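Betreff: Re: Wegerecht und Gülleausbringung in Sorham

Hallo zusammen,

Gheorghița Cârstea schrieb im Juli 2026:
> Die Gemeinde will den Feldweg hinter Grewal für Traktoren sperren.
> Betroffen sind 43 Hektar. Weiß jemand, ob wir Einspruch einlegen können?

Ja, das geht. Der Entwurf liegt in Jastville aus, ich habe ihn gelesen. Gesperrt werden soll ein Abschnitt von 460 Metern, und zwar ganzjährig für Fahrzeuge über 2 Tonnen. Eine Ausnahme für die Ernte fehlt.
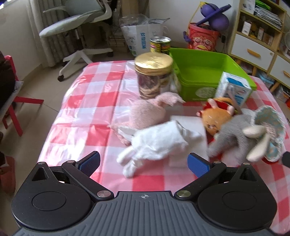
1. Einspruch

Schriftlich an das Bauamt, mit Flurstücksnummer und Unterschrift. E-Mail reicht nicht. Wer gepachtet hat, legt eine Kopie des Pachtvertrags bei.

2. Gülle

Die Abstandsregel zum Bach steht in einer eigenen Satzung und kommt erst im November in den Rat. Bitte beides getrennt halten, sonst geht es im Bauamt durcheinander. Der Umweg über Skenell
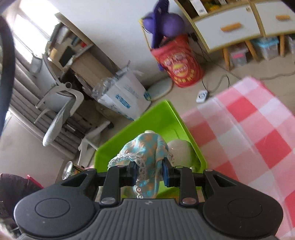
ist übrigens für Gespanne mit Güllefass zu eng, das gehört auch in das Schreiben. Meinen Text schicke ich auf Anfrage gern zu.

Gruß
Elie Sleiman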